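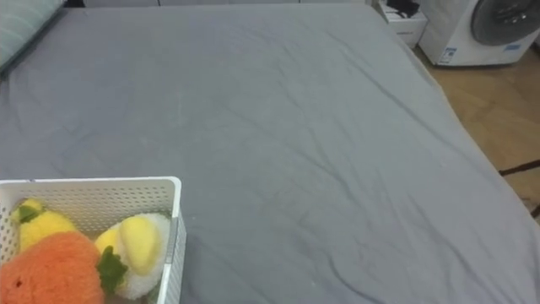 Workshop notebook, July, Hnatiuk Street bike shed

Started a little after 4 p.m. with the cargo bike, the long one we use for hauling the pump track gear, and I want to get this down while my hands still remember it. The rear hub has been grumbling for weeks. I had been blaming the chain (everybody blames the chain!) but with the wheel out and the axle between my fingers it was plain enough: gritty, with a notch at one spot in every turn. Pulled the cones. The drive side has a pit you can catch a fingernail on, and the other one is fine.

Put in new balls and fresh grease, and a used cone from the Pleltel wheel that has been hanging by the door forever. Same thread, slightly longer shoulder, so it took a thin spacer on that side to bring the locknut back to where it was. If you take this wheel apart after me, please keep that spacer with the axle and don't let it wander off into the washer jar.

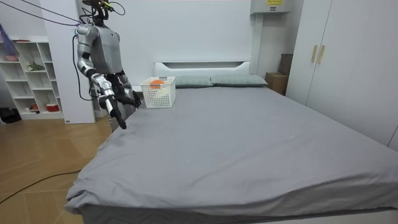 Page last changed: July, 9:40 p.m.

Truing went slower than I hoped. It is a 36-spoke wheel and the tension was all over the place, with 3 spokes on the non-drive side so slack they pinged like a toy piano. I brought those up a half turn at a time, then went back over the whole wheel, then had a cup of tea and went over it again. It still has a little hop near the valve, and I'm inclined to leave it, as the tire is fat and the bike never goes fast.

Brakes next. The Flunel pads that came with the bike are down to the wear line in front, and I'd like to try the softer ones from Platorik on this bike before we buy a box for the whole fleet. The cable was frayed right at the anchor bolt, so that got replaced too, housing and all. I cut the new housing too short the first time and had to do it over, which is entirely my own fault for measuring with the bars straight. Turn the bars all the way before you cut!

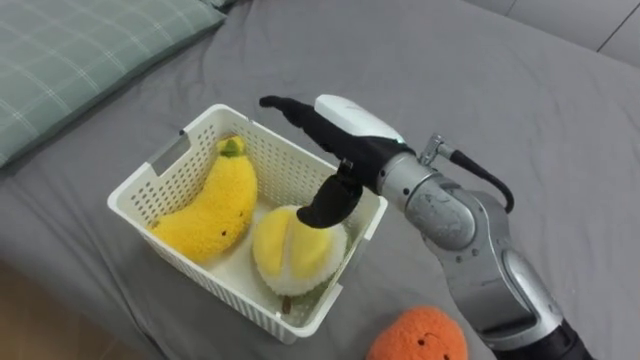

Load test

Strapped the sandbags in the box and rode out to the canal bridge and back. Hub quiet the whole way, even on the brick section. The front brake squeals when it's cold and settles down after a few good stops. Steering felt heavy, but I had let the front tire get soft, so I can't say much about the headset until I've ridden it again with proper air in there.
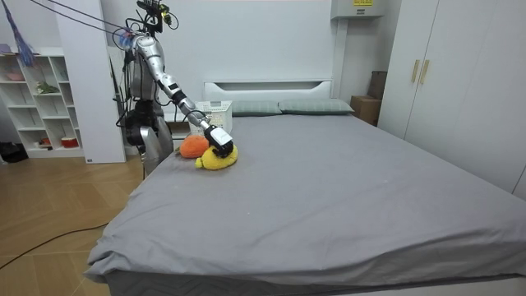 Photo: Platorik

Odometer reads 216 miles with the new hub parts in. I'd like to open it up again at 600 and have a look at that borrowed cone, and at 800 whatever it looks like, even if it's still running sweet as anything. Still to do: kickstand spring, bell, and the left grip, which spins if you pull on it.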